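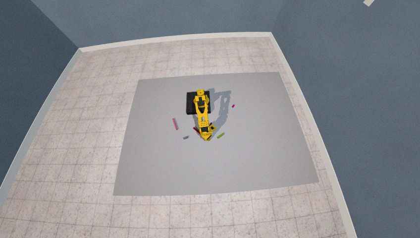 等了这么久,总算把Skov舞台搬到湖边去了,一位读者在上一篇预告底下留言,还说自己连帐篷都先买好了,就差阵容。现在阵容来了!Ullcombe电子音乐节昨晚放出首批名单,一共40组,三个舞台全部有着落,比去年同一时间公布的丰富得多。

9月 文/本站音乐组

先说大家最关心的主舞台。今年主舞台仍叫Clirnell,位置不变,还在山坡下那片开阔草地上,站在坡顶也能把低频听得清清楚楚。首批名单里,主舞台偏向旋律浩室和渐进,压轴时段从晚上九点半开始,每晚只安排两组,每组时间拉得很长。去年不少人抱怨换场太密,刚进状态就被打断,这次主办方显然听进去了。对喜欢完整起伏的乐迷来说,这是最值得高兴的一处改动。

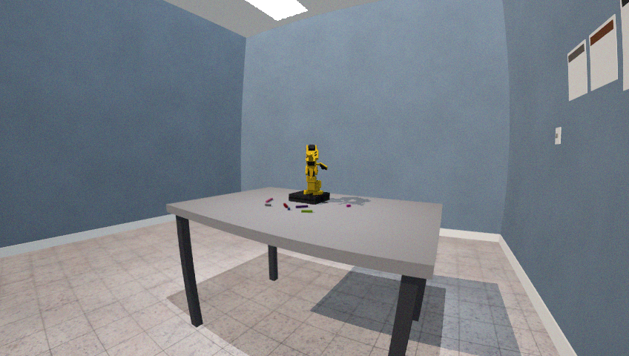 黑色底座上的黄黑色机械臂,渲染图

Skov舞台则彻底换了地方。前两届它挤在停车场旁边的仓库里,音响不错,可一到后半夜就闷得待不住人。今年改到湖边的露天平台,曲风还是硬核Techno和氛围电子对半开,白天放慢的,太阳下山之后速度一路往上走,最后一小时要冲到什么程度,看名单就能猜到几分。周日落幕场这类常规安排今年也取消了,改成Skov舞台从傍晚一直放到凌晨两点,中间不留空档。笔者去年在仓库里站了整整一晚,出来时外套都能拧出水,想到今年能吹着湖风听同样的声音,已经开始倒数了。

新增的第三舞台叫Clarnero,规模最小,只容得下几百人,专门留给现场演出:模块合成器、鼓机、真人打击乐,还有两组带人声的双人组合。首批名单里有不少名字连我们编辑部都得现查,查完之后耳机就没摘下来过。其中一组上半年发的EP只有四首歌,最后一首足足十一分钟,前五分钟几乎没有鼓,铺垫得极有耐心,鼓点一进来整个人都会坐直。这样的曲子放在小舞台上听,想想就过瘾。 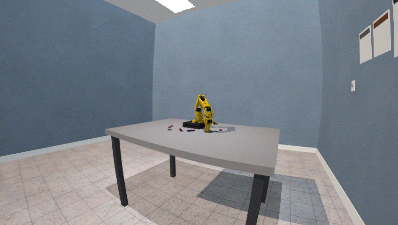

桌面散放着五个小物件,机械臂夹爪指向桌面

票务方面,早鸟三日通票定价112镑,单日票83镑,数量没有公布,卖完即转正价。看价格就知道主办方希望大家三天都来,单日票实在不算划算。露营另加30镑,自带帐篷,营地离Clirnell舞台步行不到十分钟,夜里会有低音飘过来,睡眠浅的朋友记得带耳塞。早鸟中午十二点开抢,去年网站一度卡到打不开,建议提前登录账号,把付款信息填好。

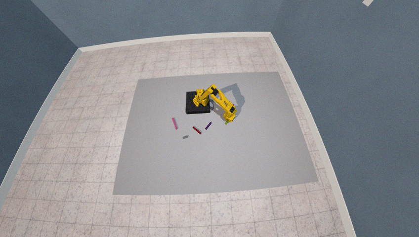
交通也有好消息。接驳巴士今年增开了夜班,从火车站直达入口,末班返程改到凌晨两点半,刚好接上Skov舞台散场,不住营地的人终于不用提前溜走了。自驾停车要另外预约,入口在山坡北侧,和步行入口分开。场内餐饮名单还没出来,不过去年排长队的那家烤奶酪摊位已经在自己的主页上晒出了音乐节标志,老观众应该懂这意味着什么。

第二批名单下个月公布,主舞台还有一个压轴位置空着。评论区里已经猜成一团,有押老将复出的,也有押首次来本地演出的新面孔。分时段演出表会和第二批名单一起放出,届时本站会第一时间更新,三个舞台撞档的情况也会整理出来。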